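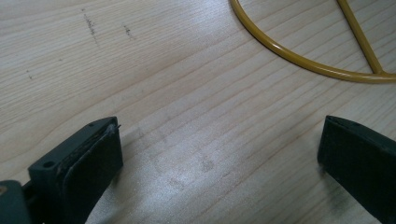 *Fig. 1. View from the hand-held gripper, jaws open, with part of the yellow wire piece at the upper right.*

## Teaching by hand: what I did in November

My part of the project was the demos. Hakim Sitompul wrote the training code and I got to be the arm, more or less, walking up to a table with the Makley gripper in my fist and picking up wire things over and over (my wrist has opinions about this).

I had two ways to show the task. The first was remote control, sitting at the Lambert station and driving the arm with a joystick. The second was the hand-held gripper, where you just do the job yourself and the camera records it. I figured remote control would give cleaner data, and maybe it does for somebody with more patience! My joystick demos were full of little stops where I was working out which way was left. By hand I could reach, close and lift in one go.

We ended up with 400 demos, all by hand. I threw out the joystick ones after talking it over with Hakim.

### Stuff that gave me trouble

Glare was the big one. The tabletop is pale wood and it throws a whitish shine right between the fingers, so the spot you care about most is the most washed out. I tried tilting the gripper more, which helped some – but then the wire slid out of view sooner.

The rubber pad on the left finger is also getting pretty ragged along the top. I kept using it. Swapping pads halfway through would have meant two different looking grippers in the data, and I didn't want to find out what that does.

Round rod is just annoying to grab, too. If I came in at a slant it rolled off the pad, so after the first 10 tries I made myself a rule: line up first, pause, then close. I'm still not sure the pause was smart. The trained policy pauses as well, way longer than I ever did, and Hakim thinks it can't tell when the pause is supposed to end.

Next up is redoing a batch with no pause and a lamp moved off to the side.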